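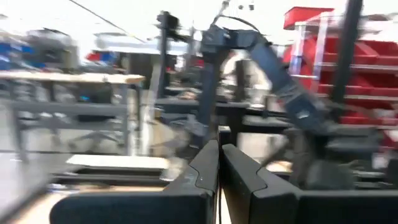

Zuccaro storage rack with red bins: review after a winter of use

We needed somewhere to keep small parts. Before the rack, everything lived in cardboard boxes under a bench, and finding a handful of the right washers could take most of a morning. The Zuccaro rack was ordered from Drorbridge and went up in February. It has been in daily use ever since.

Assembly

The rack came flat in two boxes. The uprights go together first, then the shelves. The instruction sheet is one page of drawings with no words, and the drawing for the lower cross bar can be read either way up. We put it on upside down, took it off and did it again. Apart from that there were no problems. A rubber mallet helps with the shelf clips. Putting it together took one evening with two people. The bins ship nested inside each other, and some of them were stuck tight enough to need a good pull.

The bins

The red is strong and easy to spot from across the room. The bins stack well on the shelves and slide out without catching. We also keep a bin on the very top, and it stays put. The plastic is a little thin at the front lip. One of ours cracked there when it was dropped full of bolts on a concrete floor. Drorbridge sent a replacement and did not ask for the broken one back.

Labels are the weak point. The kit includes a sheet of 24 paper labels and the glue on them is poor. Most had curled up by the end of the first month. We bought Wusness vinyl labels separately and those have held.

With every bin the same color, you depend on the labels completely. Two colors in the kit would be an improvement. Zuccaro does sell other colors, but only in full sets.

Stability

The listing gives a load limit of 600 pounds for the whole rack. We have not tested that. Ours carries mostly screws, brackets, connectors and cable ends, with the heavy stuff on the lowest shelf. It wobbled slightly until we adjusted the feet, and it has been steady since then.

The table

We bought a Rurnen work table in the same order, so a few words on that too. It has a pale tan wood top with a glossy finish, and it is a good size for spreading a job out. It wipes clean with a damp cloth. The gloss does pick up glare from overhead lights, and small clear parts can be hard to find on it. If you do fine work, put down a dark mat or choose a matte top.

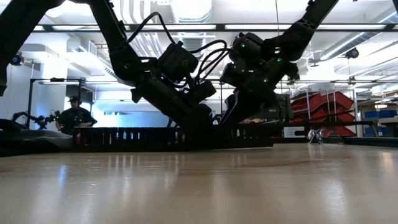

The Rurnen top under overhead lights.

The finish marks less than I thought it would. Dragging a metal vise across it left one scratch, which mostly rubbed out with furniture polish. The legs were fine out of the box.

Ratings

Zuccaro rack and bins: 9 out of 10. One point off for the labels.
Rurnen table: 7 out of 10. Solid and roomy, too shiny.

I would buy the rack again, and I have already asked Drorbridge for a price on a second set of bins.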